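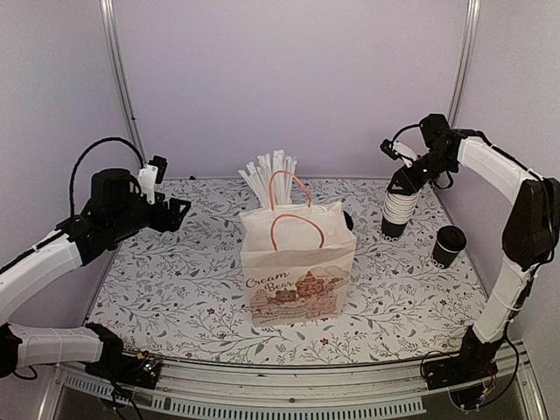 Co-training on old demonstrations: why did my success rate go down?

Posted by Salim Masanja in Imitation learning, two-arm setups

Hello all. I work on a takeout packing task with two arms: paper cups, lids, straws and a paper bag with cord handles. I collect demonstrations by teleoperation and train one policy for both arms. I have read several times that mixing in older data from other tasks helps when the new data is small, so I wanted to measure this on our own table.

For the packing task I have 375 demonstrations. From our earlier tasks on the same two arms (folding napkins, sorting cutlery, putting lids on jars) I have 749 more. I trained two policies with the same number of steps, one on packing only and one on everything mixed. Evaluation was 20 trials for each, with the bag and the cups placed by hand.

The packing-only policy finished 13 trials. The mixed policy finished 9. The failures of the mixed one are mostly at the cup stack. The right gripper goes down on the top of the stack, closes, and lifts two or three cups together, or it pushes the stack so it leans more and more. The packing-only policy does this also, but less.

I sample uniformly over all the frames. The wrist cameras are in the same brackets for all tasks, but the tablecloth in the old data was plain gray and now we have a printed one with leaves and flowers. Is it the cloth? Or is co-training simply not useful for me? My supervisor wants a result by Tuesday and I would prefer to understand it before I write that the method does not work.

Godfrey Mollel

I think you have two problems mixed together, and I would separate them before blaming the cloth.

First, the sampling. If you draw uniformly over frames, the old tasks have about twice the demonstrations, and napkin folding is usually long, so the share of packing in each batch may be much smaller than one third. Please compute it. With the same number of training steps, your mixed policy has then seen much less packing than the other one. Fix the packing share at one half and compare again — you can also try 70 percent, but one half is a reasonable start. This is the cheapest test and it needs no new data.

Second, the action normalization. Do you calculate the statistics over the whole mix? A jar lid needs a wide opening of the gripper, and separating one paper rim from the next is a movement of a few millimeters. If the range is stretched by the old tasks, these small movements become very small numbers and the loss does not care much for them. In our lab we had the same effect with nested plastic bowls. We went back to statistics from the target task only, with clipping for the others, and the double picks became less frequent.

About the cloth: it can matter, but your failures are concentrated on one object, and a background problem is normally spread over all the phases. You can check it in one afternoon. Put the gray cloth back, run the same starting positions with both policies, and see whether the difference between them changes.

Also, 13 and 9 out of 20 is not a strong difference. With so few trials I would not write that the method is worse, and I would not write that it is better. Do at least 50 for each policy, alternate the policies during the day, and mark the positions of the bag and the stack so both get the same starts. Report the failures by phase also, so the reader can see where the number comes from.

Trellton

just collect more data. we went to 1,087 demos and everything got better, never needed the other tasks

Salim Masanja

Thank you both. I computed the share as Godfrey said and packing is only 22 percent of the frames, so this was a real mistake from my side. The statistics were also over the whole mix. I have started a new training with half and half and the packing statistics only. Trellton, I would like more demonstrations too, but we have one operator and the cups get soft at the rim after many grasps, then we must change them.

Godfrey Mollel

Change one thing at a time if you have the GPU hours. Otherwise you will not know which of the two helped. And please write in the notes when you change the cups, a soft rim separates differently from a new one.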